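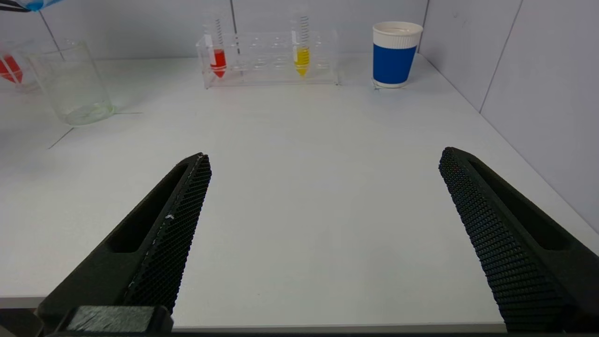 Do you need to hear every nominated album before you pick a winner?
Only the ones in the category you're calling. Skip the rest, go to bed.

OK so. Predictions post. I have one lunch break to write this and half of it went to finding my notes, which were in the car. The regional album awards are tomorrow night and I said I'd do all seven categories, and I'm doing two, because June ate me. Album of the year and best live act. If you came for best folk recording, sorry, I got through one and a half of those and the half was on a bus.

Album of the year first. Everybody has it down as the Inovon release. Big label by local standards, big mailing list, posters on every pole between my place and the bus station. And it's fine! It's a good sounding record. The drums sound expensive. But I've played it maybe five times now and I could hum you exactly one chorus, and it's the one from the radio. The second half is a long beige corridor. I keep checking if I've hit repeat by mistake.

My pick is Vevarance, the self titled one. Recorded in a church basement, 60 minutes long, which is too long, I know, I can hear you typing. Track four is a mess. There's a spoken bit I skip every time. But the run from five to eight is the best stretch of music anybody around here put out this year, and the closer has that horn part that comes in late and kind of sour and then just stays. I played it for my sister over the phone and she went quiet and then asked if I was still paying for her ticket. (Yes.)

Will win: Inovon. Should win: Vevarance. I'd put the gap at not much. The voters changed the ballot this year so you rank your top three, and a record that everyone has second can sneak in like that. Remember the year the brass band took it? Same thing. Nobody's first choice, everybody's second, and the acceptance speech was just a man saying "oh no."

Best live act. Harder. 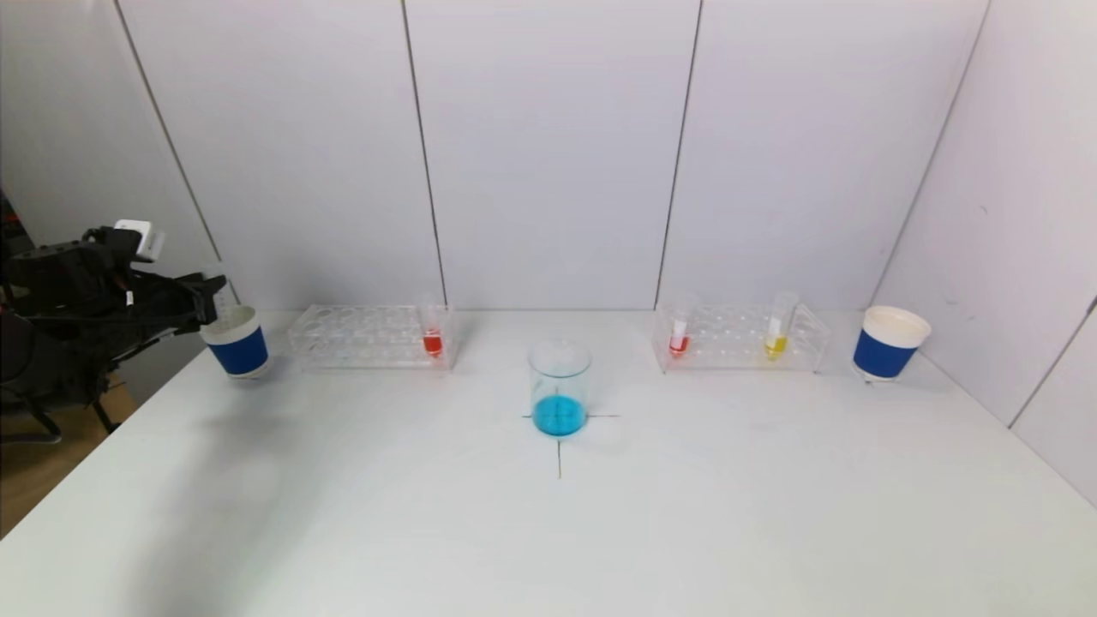

I've only seen three of the nominees with my own eyes, so take this with salt. Petedach I caught at the Radulović, the old dance hall by the rail yard, the place with the good coat check and the terrible sight lines. I was behind a pillar for the first half and it still worked on me. They play like theyre late for something. No talking between songs, one guitar change, done by 10:30 and I was home before the dog got weird. If live act means what it says, that's the winner.

The one I think actualy gets it is the synth duo with the light rig. Gorgeous to look at. I'm less sure what's being played up there. Two people, a lot of blinking, some very committed nodding. I had a nice time and I bought the shirt, so who am I to talk. The shirt shrank.

Will win: the duo. Should win: Petedach, easy.

Snub of the year, quick, because somebody always asks in the comments: the choir record. Not one nomination. It came out the week after the cutoff so maybe it's eligible next time, I've read the rules page twice and I still can't tell. If you know, tell me. I'd have had it in the top three for sure.

Last year I got one right out of five and that one was a coin toss, so don't put money on any of this. My mother did. She wants it mentioned that she's still out four dollars.

Doors are at 7, the stream supposedly starts when the show does, and last year it had no sound until the second award. I'll be in the balcony with a bag of the fancy peanuts. Will post the results when I get home, or more likely in the morning, with coffee. Comments are open, be nice about track four.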